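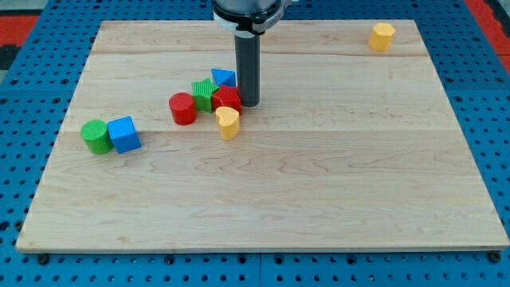 Shape blocks on a maple board, among them a green star, a red star and a yellow heart.

Shape blocks are small toy pieces cut or molded into simple solid forms and used in play, sorting and early lessons about color and outline. The plainest sets keep to cubes and cylinders, while the more generous ones wander off into stars, hearts, flowers and crescents, much to the delight of the children who get to tip them out on a Sunday morning.

Forms
The cube and the cylinder are the old standbys of the family, easy to stack and easy for a small hand to hold. Stars and hearts came along as companions to them, and they ask a little more of a child, who has to turn the piece this way and that before it will drop through its own opening in a sorting box. Many pieces have ribbed sides, which give the fingers something to grip, and a cylinder with ribs around its side will often have a smooth, flat top so that another block can rest on it. Red, yellow, blue and green are the usual colors, and one color may well appear on more than one form, as with a red star and a red cylinder.

Sets
Sets vary a good deal in size. The Skison nursery box holds 40 pieces and a cloth bag, and the larger Badawi school chest holds 400, packed in trays so that a whole class can share them. The toy collection at Prumthorpe keeps 1,505 loose blocks from sets old and new, cataloged by the retired teacher Crescencio Montoya, who sorted them by form first and by color second (a choice that collectors still like to argue over, in a friendly way).

Playing surface
Blocks are happiest on something flat and steady. A wooden board is a longtime favorite, and pale maple is especially well liked, as bright colors show up so nicely against it. The Zendthorpe play guide suggests a board big enough for 2 children to sit side by side, with room left over for the pieces they haven't used yet.

See also
Sorting box
Stacking toys
Toy blocks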